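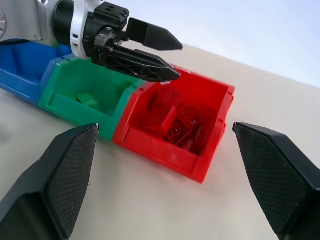 I have been sorting things by color for a living since April, and I am getting worse at it. My official job at Narside is to gather examples, meaning I drive two robot arms through a chore, over and over, until a learning system has seen enough of it to try by itself. The chore at the moment is putting small colored pieces into the bin of the same color. The red bin has a heap of red pieces in it, the green one has a flat green thing lying near its front wall, and both do their best to vanish into the plastic. I have a master's degree, and I lose green things in green bins.

The target for this chore is 800 good runs. As of this afternoon we have 152. I wrote that number on the whiteboard in blue marker and Lilian Mutiso, who runs the project, came by, looked at it for a while and said "Okay" in the tone you'd use for a dentist.

A run goes like this. I put the pieces out on the table. I press the pedal, which starts the recording. I move the arms with a pair of handles, pick up a piece, carry it over to its bin, let go, and do the next one. Then I press the pedal again and mark the run as good or bad. A clean one takes me 30 seconds or so if I've had coffee and longer if I've had two. Then I empty the bins and set it all up again, which takes more time than the run and teaches the machine nothing at all. Most of the job is undoing the job.

The hard part, for me anyway, is being boring in the right way. The first week I did every run as neatly as I could. Same order, same path, pieces laid out in a row like a place setting. Siebe Hermans trained a model on those and it was very good at sorting pieces laid out in a row like a place setting. Move one of them a hand's width to the left and the arm went confidently to where the piece used to be, closed its fingers on air, and delivered the air to the red bin. Very gently, too. I have a gentle release, and it had picked that up from me.

So now I have rules for being messy. Scatter the pieces. Start with a different color each time. Let some of them touch. Siebe wrote a little script that tells me where to begin, because people are terrible at being random and I'm apparently worse than most. He plotted my starting positions from the early runs and they made a tidy little clump near my right elbow. He printed it out. It's on the fridge.

Mistakes are the other question, and we have gone back and forth on them all month. If I drop a piece on the way over and pick it up again, is that a good run? Lilian says yes, keep it, the model needs to see what to do after a fumble. Siebe says fine, but only if the recovery looks like something you'd want it to copy. He brings up run 97, where I chased a piece across the table for most of a minute and finally trapped it against the side of a bin like a man catching a frog. I had marked that one good. I was proud of it. It has been marked bad.

What we've settled on for now is that a single drop and a clean second try stays in. Anything that would make a stranger laugh comes out. That is the actual wording in our notes, and I'd say it holds up better than most of the specs I worked from at Dewulf.

The same-color business causes its own trouble. On my monitor I can't always tell whether a piece has gone in and settled or is sitting up on an edge of something, so I lean over and look with my eyes. Siebe caught me doing this and pointed out that the model can't lean over. It only gets what the cameras get. If I'm making decisions from things I saw by craning my neck, then I'm teaching it to know things it has no way of knowing, and it will learn to guess. He's right, and I was annoyed for an entire lunch. I now sit on a lower chair.

We did talk about swapping in bins of some other color, or pieces that stand out more. Lilian vetoed it. Her view is that the people at Punlow, who are going to use whatever comes out of this, have shelves full of gray parts in gray trays, and if it can't cope with red on red it has no business going there. I visited once. The trays are very gray.

I should say something about the handles, because a couple of you asked after the last post. They're fine. They are built by Skimivari and they're light, and my wrists have quit complaining. What I haven't shaken is the habit. Last night at home I was putting spoons away and noticed I was approaching the drawer from above, slowly, pausing over it, and then opening my fingers all at once. My daughter asked if I was okay. I told her it was a good run – she asked what the bad ones look like, and I dropped a fork.

Siebe wants to train again when we get to 400, just to see. I'd rather wait for the whole set, mainly so I don't have to meet a half-educated version of my own bad habits before I've had time to fix them. He'll win this one. He has already booked the machine.

Tomorrow the script starts handing out a new set of layouts, some of them with all the pieces in a heap. I looked ahead at the list, and layout 12 starts near my right elbow.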